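# Wire mesh on a timber footbridge — staples keep lifting, what do I use instead? 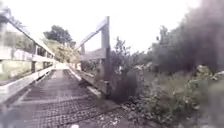
What can I put over slippery deck boards on a footbridge so people stop going over? Galvanised wire mesh, stretched tight and fixed at every board, is the cheap fix and it works for years if you keep on top of the fixings.

That much I got from the parish newsletter. My trouble is the fixings. We've a short bridge over the ditch at the bottom of the allotments, Pondville end, and the mesh was put on with ordinary staples from a hand gun. They're lifting. Caught my boot on one in June, and my neighbour's dog cut a pad the week after. I've knocked them back down twice and up they come again.

Don't want to rip the whole lot off if I can help it. Longer staples? Screws and washers? Also do the boards want treating underneath first, they've never had anything on as far as I know. Bit of money in the pot, 190 quid, that has to cover everything. Would like it done before the frosts.

Posted by ditchend, October 2021

---

**Lambros Bakalis**

Hand gun staples are your problem. Too thin, legs too short, they work loose every time the board swells and shrinks. You want proper galvanised fencing staples, the U shaped ones you hit with a hammer. 30mm or so if the boards are thick enough to take it — check from underneath first, you don't want points sticking out where someone might put a hand.

How I did ours:

- pull the old staples with pincers, don't leave any half in
- brush all the muck out, stiff broom then a hose, let it dry a good few days
- treat the boards while you can get at them, at least the ends
- start at one end, fix that edge right across, then pull the mesh tight to the other end. two of you for this bit, one pulling
- a row of staples on every board, closer at the edges than the middle
- cut ends of the wire get folded under. ALL of them. That's what gets the dogs

Set the staples slightly skewed so both legs aren't going into the same line of grain, else you split the board. Don't bash them in so hard you flatten the wire either, it snaps there later.

If the old mesh is still sound you can reuse it. If it's gone brown and flaky it isn't worth the bother, new roll. I got mine from Pillay, the farm supplies place, they cut it to length so you don't end up with half a roll in the shed.

Gloves. Thick ones. I've got a scar.

---

**mossy_len**

just use the grip strips, Vukero do them, screw down and done. mesh is horrible to walk on in thin shoes and leaves get stuck in it. had 11 strips on my mums decking four years now no bother

---

**Warnier Lane Plots**

Screws and washers for us, after two goes with staples. Stainless, big penny washers, one at each corner and then along every third board with fencing staples inbetween. The screws hold the tension and the staples just stop it flapping. Takes longer but you can undo it when a board needs swapping, and one always does.

On treating — do it but leave plenty of drying time, and keep it off the ditch side if there's frogs or whatever in there. Read the tin. Some of it is nasty in water.

Couple more things
- prod the boards with a screwdriver before you spend a penny. If it sinks in, replace that one, nothing's going to hold in it
- do the joint where two lengths of mesh meet with a decent overlap, top piece lying so people walk off it and not into it. Gets used both ways? then put a thin batten over the join
- give the posts a wobble while your there. Ours had gone soft at the bottom and we'd never looked

Should come in under your 190 unless the boards are shot. Go round it every spring with a hammer.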